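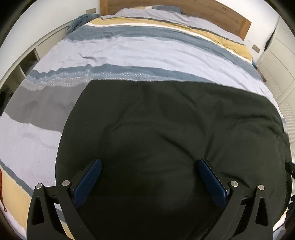

Murnness linebacker Nadiia Yatsenko will miss the first two games of the season after hurting her left ankle in a charity kickball game in Farnau on Saturday.

Yatsenko, 31, rolled the ankle rounding second base in the fourth inning. She finished the game at first base and signed shirts for fans before having it looked at.

"I felt it go, but I figured I could walk it off," Yatsenko said. "By dinner I couldn't get my shoe back on."

The team called it a moderate sprain and said she won't need surgery. She will be in a walking boot for 10 days and is expected to start running again in late August.

Yatsenko led Murnness in tackles last year and had 9 sacks, a career high. Daza, who played mostly on special teams as a rookie, will start in her place when Murnness opens at Stora.

The kickball game drew nearly 400 people and raised money for new lights at the Farnau youth field. Players' contracts allow charity events with team approval, and the club said Yatsenko had cleared this one in June.

She plans to travel with the team for both games.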